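2025-10-27

Long day, but a good one! We finally ran the comparison I've been putting off since the start of October – plain replay of the demos against the version with the new time-warping step (I'm still calling it Bumon in my notes, even though the others want Ganix). We had 2341 demos on the drive and after filtering out the ones where tracking dropped, 1121 survived. I thought that would be too few. The policy trained on them did better than the one trained on everything, and I keep rereading the log in case I mixed up the folders.

The table looks so cheerful with the foam letters up on the black cloth, Fast over UMI, and the toaster at the back left and the little glass bottle sitting there between the fingers. I like working at it. Most of my afternoon went into the bottle task (grab, lift, set on the tray), which sounds like nothing and eats hours.
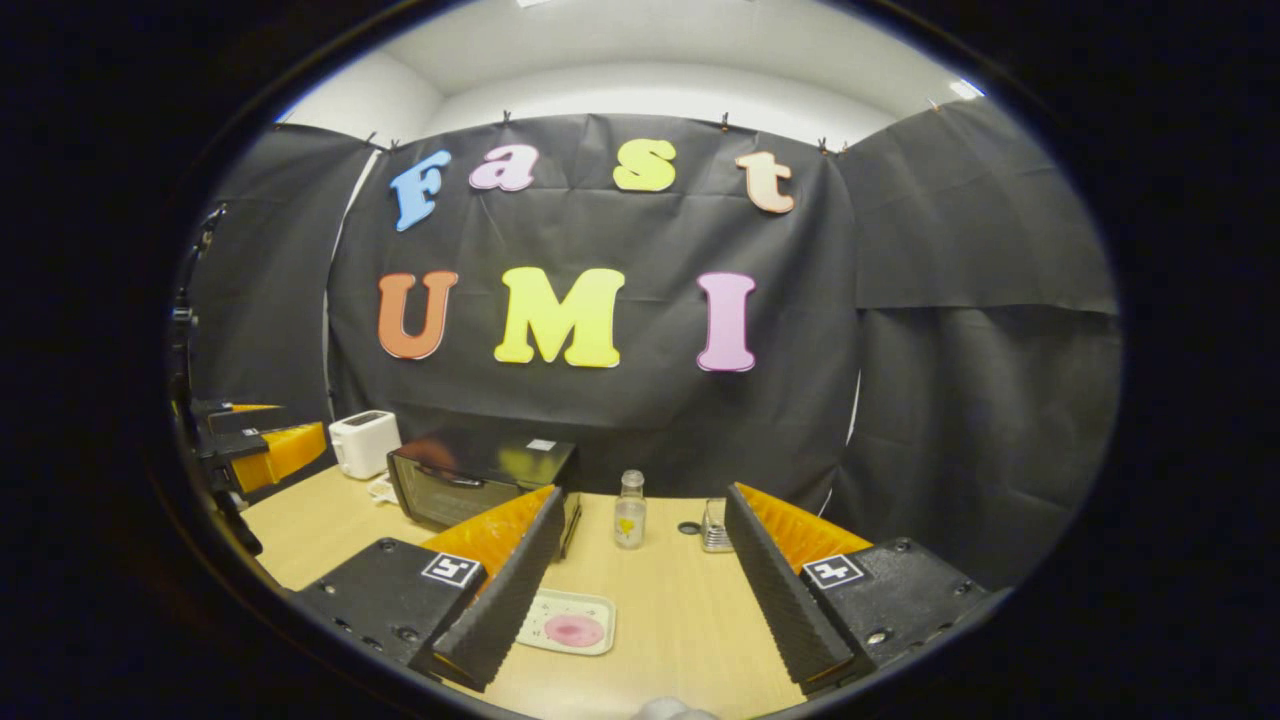
## What I want to remember

The time-warping only helps if the slow part near the grasp is left alone. When I squeezed the whole demo evenly, the policy rushed in and closed too early, over and over. Leaving the last 350 milliseconds before contact at normal speed fixed most of it – such a small change! I did 5 seeds for each setting, and the spread on the even version was awful.

Still don't know why the Zinchenko baseline does so well on lifting. Check its action horizon tomorrow, and back up the drive before anything else.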